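Notas del ponente. Mantenimiento de una pinza manual de dos dedos
Aminu Haruna, taller de Preda
Septiembre de 2023

Diapositiva 1. Alcance
Hablo solo de la pinza número 2, la que se usa en la mesa de ensayos de Jilville. Los datos de las otras unidades están en el anexo y no los voy a leer. Quien venga de la línea de Willton verá que la tornillería es distinta; el procedimiento es el mismo salvo el par de apriete.

Diapositiva 2. Desmontaje
Retirar primero la cámara y guardarla con la tapa puesta. Después, las placas que sujetan los dedos. Los tornillos son pequeños y se redondean con facilidad: destornillador nuevo, sin atornillador eléctrico. Los de cada placa van a su propia bandeja. En abril mezclamos las dos bandejas y se perdió una mañana.
Pausa aquí si alguien pregunta por el fijador de roscas. Respuesta corta: grado bajo, una gota, nunca en las guías.

Diapositiva 3. Almohadillas
La goma estriada se limpia con alcohol isopropílico y un paño sin pelusa. No usar disolvente de contacto – endurece la superficie y no se nota hasta varios días después. Cambio a las 100 horas de uso o cuando la estría pierda el canto, lo que llegue antes. La pareja se cambia siempre completa. Con una almohadilla nueva y otra gastada, el objeto se desplaza hacia el lado gastado al cerrar y la medida de apertura deja de ser simétrica.

Diapositiva 4. Marcadores
Cada placa lleva un marcador cuadrado en blanco y negro. De su posición sale la apertura de los dedos, de modo que una esquina levantada es un error de medida aunque la pinza cierre bien. Revisar los bordes con luz rasante. Si hay que reponer un marcador:
– imprimir en mate, nunca en papel satinado;
– comprobar el identificador y el lado antes de pegar;
– dejar el margen blanco entero;
– repetir la calibración de apertura, sin excepciones.
El lote de Rullberg venía con el margen recortado y la detección fallaba a media carrera. Está devuelto.

Diapositiva 5. Juego y recorrido
Abrir y cerrar a mano 14 veces antes de medir nada. Juego lateral con galgas, en la punta y en la base del dedo. Si la diferencia entre ambas lecturas crece respecto a la ficha anterior, el problema suele estar en la guía y no en el dedo. Limpiar y volver a medir antes de pedir repuesto. La revisión completa lleva aproximadamente 8 minutos por lado con las piezas ya en la mesa.

Diapositiva 6. Prueba de agarre
Botella de plástico transparente, de pie, sujeta por la parte baja del cuerpo. Es una pieza exigente para las almohadillas: plástico transparente, etiqueta de media altura hacia abajo y un tramo superior sin etiqueta. Cerrar despacio hasta que apoyen los dos lados. Mirar que el contacto quede repartido a lo alto de la estría y que ambos marcadores sigan enteros en la vista. Anotar la apertura en la ficha junto a la lectura en vacío.

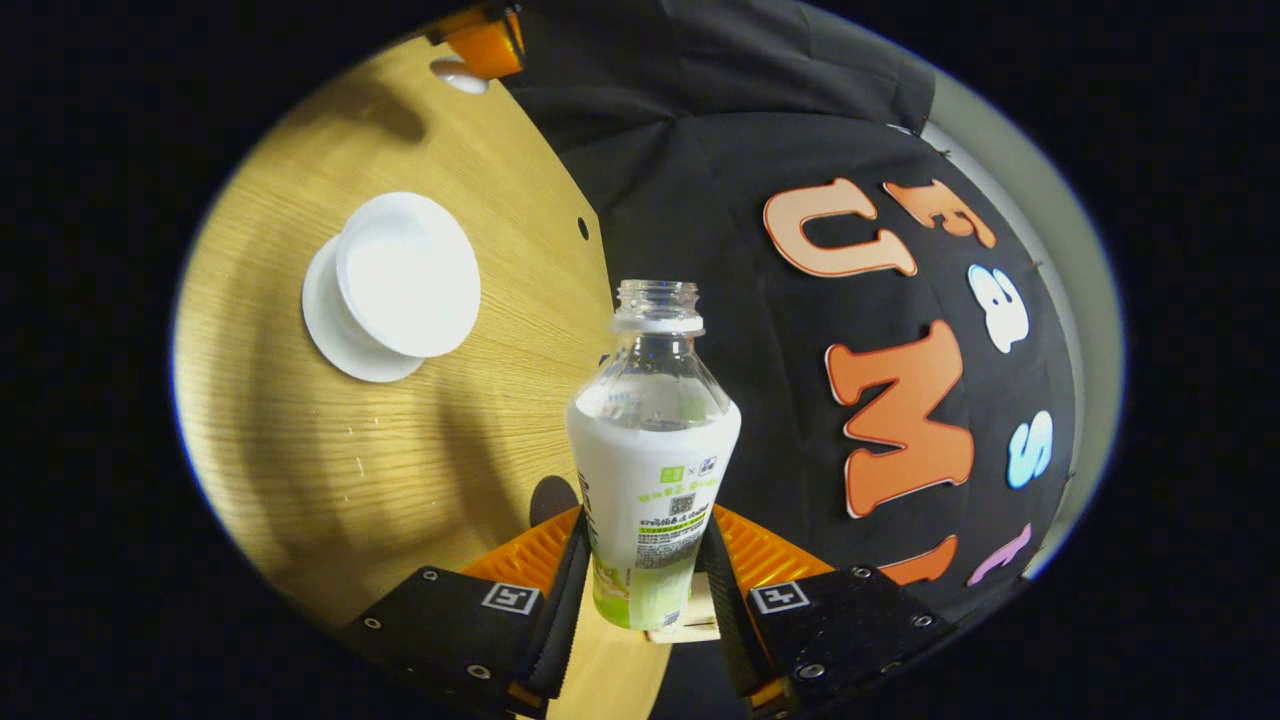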